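Movden Swatch Notes: README

August, by Yesenia Salinas

Movden is a plain list of nail polish swatches, kept by people who own too much nail polish. Version 3 has 118 shades in it, of which 61 are some kind of nude. We did ask for greens.

What's in it

One row per bottle: shade name, finish, number of coats, drying time, and a remarks column that Waqas Sandhu has been asked to keep shorter. Finish is cream, shimmer, glitter or "other". Most of the arguments are in "other".
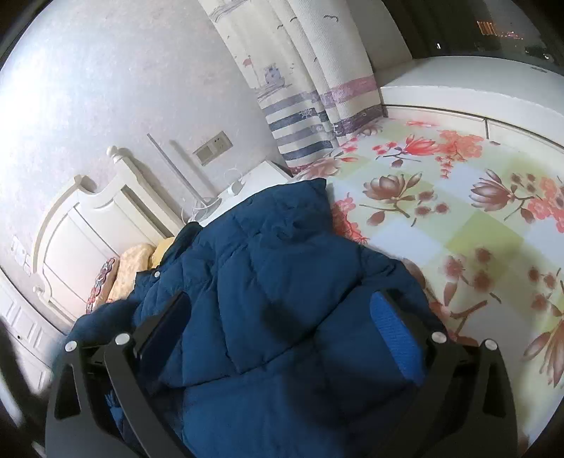 Navy puffer jacket on the bed.

How shades were scored

Coverage runs from 0 to 100, judged by eye in daylight, two coats over a bare nail. Eliseo Magaña and I scored the Wokis creams separately and then compared. Where we disagreed, the row keeps both numbers and a slightly frosty note.

Drying time is to the touch. If you then go and look for your keys in a full handbag, that's a different test and we don't record it.

Known problems

- The Arriaga shimmers were all swatched in one evening under a kitchen bulb. Treat the colour notes as rumour.
- "Sturesham Rose" and "Sturesham Rose II" look the same to everyone except Hermenegildo Beltrán.
- Top coat was left blank in the early rows. Blank means we forgot.
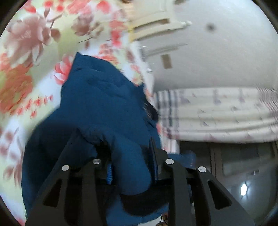 Can I add a shade that has been discontinued?
Please do, and put "gone" in the remarks column so that people don't go hunting for it.

Corrections go to Abdelkrim Mansour, who merges them when he's in the mood.

Contact | © Movden Swatch Notes | Back to top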